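Drundden Refit Notes

By Lovisa Dalen
17 December 2025
5 min read

Drundden is a set of plain text records about refit work on large motor and sailing yachts: what was asked for, what the yard agreed to, how long it took and what changed along the way. It started as my own pile of notes from yard visits. Vilmos Gál talked me into cleaning it up so other people could use it, and I'm so glad he did, because the cleaned version has already taught me things I walked right past the first time!

What's in it

The release covers 48 refits at 19 yards. Every refit has one folder, and every folder has the same files:

scope.txt is the work list as signed at the start.
changes.txt is every change order, oldest first.
calendar.csv has planned and real dates for haul-out, paint, class survey, relaunch and sea trial.
remarks.txt is whatever the captain, engineer or project manager wanted to add. Some are one line long. The one in the Paterson folder runs to over 21 pages and is a joy to read from start to finish.

Yacht names are replaced with code names, so Privari, Paterson and Bunus are not what you would find painted on a stern. Owners are left out completely. Yards are listed by region only, and the region is wide on purpose.

How the records were made

I wrote the first batch by hand. Hüsnü Akyol, who spent years as a chief engineer before moving ashore, went through each work list and sorted the jobs into groups: hull and paint, machinery, electrical, hotel systems, interior, deck gear, tenders. The groups are his and I think they are the best thing in the whole project. A stabilizer overhaul and a galley refit look equally harmless as single lines on a scope sheet, and his sorting shows at once which one drags other jobs in behind it.

Interior work has its own sub-groups (galley, crew mess, guest cabins, saloon, heads), and a job can belong to more than one. If a galley counter comes out so that a pipe run can be reached, it's marked under both interior and hotel systems. Please keep both tags if you filter, or you'll lose the link between them.

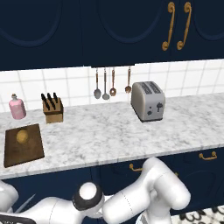 Dates took the longest. A yard's calendar and a captain's log hardly ever agree on when a job was done, and I love that they don't, since each is telling you something real. The yard counts a job as finished when its people leave. The captain counts it when the crew stops finding problems. Both columns are in calendar.csv, as yard_done and crew_done. Where only one was available the other is blank. Don't fill the blanks with a copy of the other column!

Known problems

Sailing yachts are thin on the ground here. Rig work shows up in only a handful of folders, and I wouldn't draw any big lessons from it.

Costs are given as bands, A through F. Band limits are in bands.txt. Two of the folders, Bunus and one other, have no cost band at all because the accounts were never closed.

Paint is messy. Some yards put fairing on its own line and some bury it in the paint job, and we haven't found a fair way to split it. Nanna Kárason has been working on a rule using the surface area and the number of coats, and it looks really promising.

The remarks are in the language they were written in. Translations sit next to them with _en added to the file name. They were done by people who know boats, so "head" means what you hope it means.

Using it

Everything opens in a text editor or a spreadsheet. Start with Privari if you're new to this. It's a short yard period with a clear scope and a change list you can read over one cup of coffee, and you'll see how the files fit together.

You may copy, share and build on the records for any purpose as long as you name Drundden as the source. Please don't try to work out which yacht is which.

Next

Vilhjálmur Baldursdóttir is adding warranty claims, which should go up in January. They follow each yacht after relaunch, and I can hardly wait to put them beside the crew_done dates.

If you have a refit to add, send the scope and the change orders first. The calendar can come later, and half a calendar is fine.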